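Gripper budgeting

Gripper budgeting is the practice of estimating, before purchase, what it will cost an organization to acquire and keep running the end tools of a robot or of a hand-held collection device. The term is used mostly by small labs and workshops. It covers the grippers themselves, spare pads and fingers, mounts, cables, shipping, and the staff hours needed to keep everything in working order. Critics say it is a grand name for a spreadsheet, and that the spreadsheet is usually wrong.

Background

Early buying plans treated the gripper as an accessory to the arm. The arm was quoted, argued over and approved, and the gripper appeared near the bottom of the page. The Stutau workshop followed this pattern with its first order. Its plan listed one line for "tooling" at $300, a figure carried over from an older project. The final tooling bill came to $3,621, most of it for a second gripper and replacement pads.

Cost categories

Plans commonly separate purchase costs from wear costs. The Bozsik method, named after the workshop where it was drawn up, adds a third category for setup time. Supporters claim it gives a truer total. The claim rests on thin evidence, as the method has been checked against only 3 completed purchases, all of them at Bozsik.

Pads are the most argued-over item. Sellers tend to quote pad life in cycles under clean conditions, while buyers work with whatever is in the box. At Stutau, one set was replaced after 53 sessions. Whether that is good or bad depends on which quote is used for comparison, and the workshop kept two.

One gripper or two

Paired grippers are often sold as a way to save time. The saving is easy to state and hard to find in the accounts. A second unit doubles the pad budget and adds its own mounting and upkeep. Leltik, a reseller, offers a discount on pairs, but the discount does not extend to spares — a detail found in the terms and missing from the price list.

Cluttered settings such as homes and shared offices make planning harder still. Objects differ in size, stiffness and finish, and a pad suited to one may do poorly with the next.
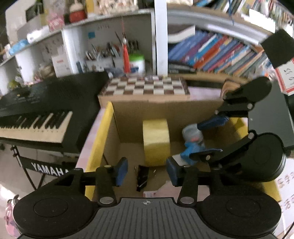
Two grippers with blue pads at an open cardboard box holding a roll of yellow tape and other small items.

Criticism

The main complaint against gripper budgeting is that it gives guesses the look of accounting. A review circulated at Gramen in October found that its own plans had been revised after delivery to match the invoices, then cited as accurate in the next request. Gramen now keeps the first version of every plan on file. It has not said whether the newer estimates are any closer.

See also: Equipment depreciation; Spare parts inventory; Total cost of ownership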